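To: domholm-workroom list
Subject: Re: [workroom] Marks on the white tables
Date: 15th June

Thanks for raising this. I've put my answers under your questions and a longer bit at the end.

> I set up for the quilt layout this morning and the big white table
> by the wall was grey across the middle again. It was cleaned after
> the last session, I know because I did it. Is it the table or is it
> us? And are we still meant to be using the Gramudard spray?

Partly the table. The tops have a matte finish and hold on to grime more than the old glossy ones did. Please stop using the Gramudard for now. It's fine on the sinks, but on the tables I think it dries before it's wiped off and the dirt goes back down with it. There are 11 bottles in the cupboard and they can stay there for the bathrooms.

> Also the blue cloths. I keep finding blue bits on things.

Yes, me too. I went over the wall table with one of the blue ones and there was a greyish smear across the middle, a few dark specks in it, and a wavy bit of blue thread lying on the white near the cloth. For anyone working with pale fabric that is no good at all.

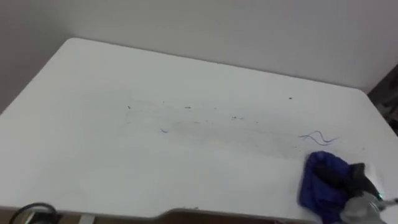 Beden branch had the same trouble and wrote back when I asked: we put every new cloth through two hot washes on its own before it goes near a table, and we throw them out when the hems start to go. We also brush the crumbs off first. If you wipe straight over grit you just push it around.

I'd like us to try it their way until November and see how the tables look. So, at the end of each session:

Brush the table down dry, with the soft brush on the hook, toward the aisle and away from the wall. The bits that go down the back are a nuisance to get out.

Wipe with a damp cloth and plain warm water with a drop of dish soap. Wring it out well. Fold the cloth flat and turn it to a clean side when it looks grey. A bunched-up cloth misses half the table.

Wipe again with clean water, then dry with a tea towel.

Check for loose threads when the top is dry. They show up better if you crouch and look across it toward the light.

Used cloths go in the bucket by the door. Please don't leave them on the table overnight.

On replacements, Zakharchenko has a pack of 8 white microfibre cloths with sewn edges. I've ordered one pack to start. The bigger carton is 97 and I'd sooner not store that many until we know they don't shed. The blue ones can go to the workshop side, where a bit of fluff on a bench won't bother anyone's organza.

If you find a mark that won't shift with soap and water, leave it and post here with the table and the colour of the mark. Please don't go at it with the scouring pad. The table by the window has a dull patch from that already and it won't come back.

The soft brush is missing from its hook, by the way. If it went home with somebody's machine cover, could it come back before the next layout.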